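Cuaderno de taller – migración del fichero de socios
22 de agosto de 2020

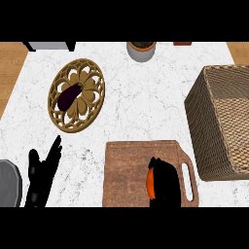 Render de la encimera de mármol, vista desde arriba, con la cesta trenzada a la derecha.

Sigo con la base de socios del club de atletismo. Ayer dejé el volcado a medias, hoy terminado. 1329 fichas en total en la exportación de Pikden. De esas, 61 sin casilla de consentimiento marcada ni desmarcada, el campo vacío sin más. No las doy por buenas. Vacío = no consta, y lo que no consta no se manda a ningún sitio.

Lama Moussa opina lo mismo, lo hablamos por teléfono a media mañana. Quiere que se les escriba por correo postal a los que no tengan email. De acuerdo, pero la carta la redacta ella, yo escribo fatal esas cosas.

Estructura de la tabla nueva:
nombre, apellidos, fecha de nacimiento, contacto, categoría, licencia, contacto de emergencia, consentimiento fotos, consentimiento boletín, fecha de alta, fecha de baja.
Fuera: profesión, estado civil, colegio. El formulario viejo pedía el colegio a los infantiles y no lo ha usado jamás ningún entrenador. Borrado del formulario y de la tabla, queda solo en la copia cifrada hasta que se purgue.

Datos médicos: aparte. Alergias, asma, medicación. En tabla propia con acceso solo para el entrenador del grupo y la persona de guardia en competición. Ahora mismo están en el campo "observaciones" mezclados con cosas tipo "paga en metálico" o "recoge la abuela". Hay que separarlo a mano, no hay script que valga. Probé uno con palabras clave y me metió "corre sin aire al final" como problema respiratorio. Descartado.

Llevo revisadas las observaciones hasta la letra G. Lento.

Menores – el consentimiento tiene que venir firmado por padre, madre o tutor y en la base antigua no se guardaba quién firmó. Añado campo "firmante" y "relación". Para los que ya están dentro no hay manera de recuperarlo salvo ir a los papeles. Los papeles están en el armario de Valtilstead, dos archivadores. Pedir llave.

Plazos de conservación, lo que tenemos apuntado de momento:
– ficha de socio: mientras sea socio y luego lo que diga la asesoría (pendiente de respuesta)
– resultados de competición: se quedan, pero solo nombre, categoría y marca
– datos médicos: fuera en cuanto cause baja
– solicitudes que no llegaron a alta: 20 días y se borran

Esto último lo cambiaría, me parece poco si alguien se apunta antes de vacaciones y contesta a la vuelta. Preguntar a Lama.

Cronometraje: MacLeod recibe de nosotros la lista de inscritos antes de cada carrera. Hasta ahora se les mandaba la hoja entera, con teléfono y todo. He hecho una vista con dorsal, nombre, categoría y club. Nada más. Fecha de nacimiento tampoco, la categoría se calcula en nuestro lado. Les he escrito para que borren los ficheros de años anteriores y lo confirmen por escrito. Sin respuesta, es sábado, normal.

Problema con los acentos otra vez. Muñoz sale bien, Ibáñez sale como Ib?ñez en la mitad de los registros. La exportación mezcla dos codificaciones, una para las altas por web y otra para las metidas a mano. Convierto por separado y luego junto. Funciona pero ojo con los duplicados, que al arreglar los acentos aparecen personas repetidas que antes parecían distintas. Fusionar solo si coincide fecha de nacimiento Y contacto. Si no, a la lista de dudas.

Caso raro: dos hermanas gemelas con el mismo correo (el del padre). Mi regla las fusionaba. Corregido, ahora mira tambien el nombre de pila.

Prueba de carga en el servidor de Sitham con 3000 fichas falsas generadas. Va bien, la búsqueda responde al momento. La copia nocturna se quedó colgada la primera vez por falta de permisos en la carpeta de destino, cambiado, segunda vez ok. Restaurada la copia en una base vacía y los totales cuadran. Borrar las fichas falsas antes de meter las de verdad!!

Contraseñas: siguen compartiendo una entre todos los entrenadores. No puede ser. Usuario por persona desde el primer dia, y registro de quién consulta la tabla médica.

Texto de privacidad para el formulario: segundo borrador hecho, falta el párrafo de derechos (acceso, rectificación, supresion) y poner una dirección de contacto que lea alguien. La actual rebota.

Pendiente:
– observaciones, de la H en adelante
– carta de Lama para las fichas sin consentimiento
– llave del armario
– insistir a MacLeod el lunes
– fotos de la web: ver quién dijo que no y retirarlas
– formulario nuevo abierto en septiembre, con las inscripciones de la temporada

Copia de hoy guardada en el disco cifrado, la de ayer también, no tocar ninguna de las dos hasta que yo avise.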